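Sakden open day - notes before I forget

Went Saturday with Pramila and her neighbor Shivam Semwal. Sakden is the shared workshop building out past the ring road, used to be a Zervas shoe warehouse, now 44 small studios on 2 floors. Open day is once a year, in February, and they let you into nearly everything. Typing this up quick as several people asked me if its worth the trip.

Short version: yes, go early, bring cash, eat first.

Upstairs is carpet and white walls, downstairs is concrete and noise. Trash bag on a wall hook upstairs, bag over the bin spot:
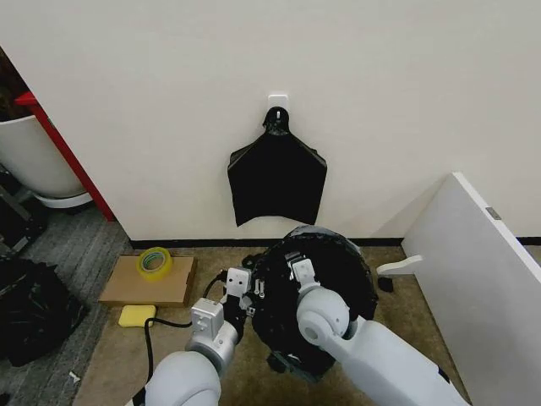
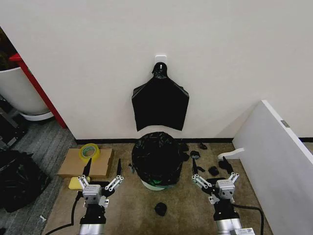
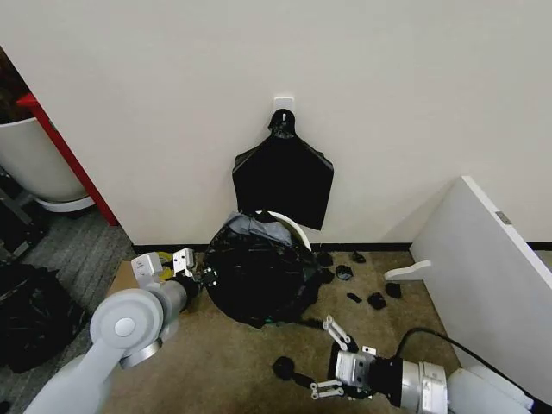 Getting there

Bus 468 from the station, gets you to the gate. Every half hour on weekends, the last one back is at 6. Parking is a muddy field and by eleven it was full. We took the bus, no regrets except the wait home. Entry $2, kids free, stamp on the hand that does not wash off. Still have it.

The map they hand out is for last year. Studio numbers have moved. Ask at the desk for the printed sheet - one page, black and white, much better.

Downstairs

Bookbinding first. Latifa Slaoui runs it, has done so since the building opened. She had a row of half-finished notebooks and let people sew one section each. My stitches were awful. She undid them without a word and handed me the needle again. Second go was OK. She sells linen thread by the yard, good prices, bought three colors I don't need.

Next door is Ladano, the lamp people. Two brothers and a kiln. They pour small clay shades in molds and sand them by hand, and the room is all fine dust, so don't wear black. Demo at 11:30 and again at 2. See the early one, by the second you can't get through the door. A shade costs $82. Pramila bought one, carried it on her lap the whole bus ride.

Woodturning was closed, sign on the door, no explanation. Shame, that was the one Shivam came for. He sulked until the printing press.

The press! Big old iron thing, bolted down, you pull the lever yourself. Abhishek Rawat inks it and talks the whole time about where he found the type (a closed school, a barn, a man in a parking lot). You get to keep the card you print. Mine says OPEN DAY slightly crooked. Line was long, maybe twenty minutes, moved ok.

Upstairs

Quieter, and half the people never make it up there, stairs are badly marked. Look for the door next to the restrooms. There is an elevator but you have to ask for the key.

Mostly desks up here, pattern cutters and illustrators. Shanti Bhatia does maps of towns that don't exist, pen and ink, very fine. The biggest one is called Proltholm and has a tram system and a bad neighborhood. I asked which street she'd live on and she pointed straight away, a short one behind the harbor. Prints for sale, originals not. I went back twice and didn't buy one and now I'm annoyed with myself.

Also a hat maker. Steamed a felt brim while we watched, then put it on Shivam, who looked terrific and knew it. He did not buy the hat either.

Food

One coffee cart, one soup stand. Soup ran out before one. Coffee fine, cups tiny. There is a bakery across the road from the gate that nobody on the map mentions, cheese rolls, open till three. Go there.

Things to know

Cards taken at about half the studios, and the signal inside is poor so the readers keep dropping out. Cash.
It's cold downstairs. Coat.
Dogs allowed in the yard only.
The sewing and printing are first come first served, no list. Do those before noon and wander after.
Ladano takes orders if the color you want is gone, six weeks wait, they email you.

Next year I want to try the Friday preview, which Latifa says is half as busy and the woodturners are definately there for it. Will post the date when I get it.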